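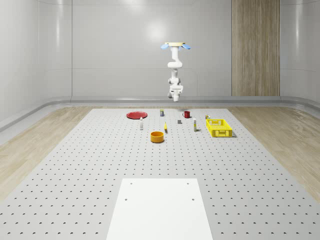

Figure 3-1. Perforated tabletop, general view

3. Leveling and Fastening the Top

Virkwood bench tops ship with the leg frame already squared. Complete Section 2 before starting, and leave the top unloaded until step 7.

Tools required: 2 open-end wrenches, machinist's level, torque driver, soft brush.

1. Turn all leveling feet fully in, then back each one out two full turns.
2. Place the level along the front edge. Adjust the front feet until the bubble is centered.
3. Move the level to the left edge, then the right edge. Adjust the rear feet only.
4. Place the level on both diagonals. If the readings disagree, the frame is twisted. Return to step 1.
5. Tighten the lock nut on each foot. Hold the foot still with the second wrench.
6. Install the frame bolts finger-tight, starting at the corners.
7. Tighten the frame bolts in the sequence printed on the frame label.
8. Wait 40 minutes and repeat steps 2 through 4.

CAUTION: Do not lift the bench by the top. Lift by the leg frame only, with two people.

NOTE: On concrete floors with a coating, fit the rubber pads supplied in bag 2 before leveling.

3.1 Locating Fixtures
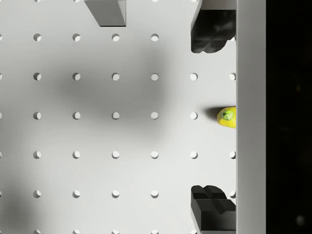 Fixture positions are recorded by row and column, counted from the front left corner of the top. Write the position on the setup card before the fixture is removed. The holes are evenly spaced in horizontal rows and vertical columns, so a straightedge laid along one row is enough to check that a fixture base is square. With light from one side, the inner wall of each hole shows as a crescent, and a shadow across the surface can make the center of a hole hard to judge. Use the locating pin instead of sighting by eye.

Brush the top before each setup. Do not use compressed air, which drives chips under the frame.

Check the level again after the first 80 hours of use and after any move. Record the result on the service sheet.

Section revised January 19, 2023. Approved: W. Uchida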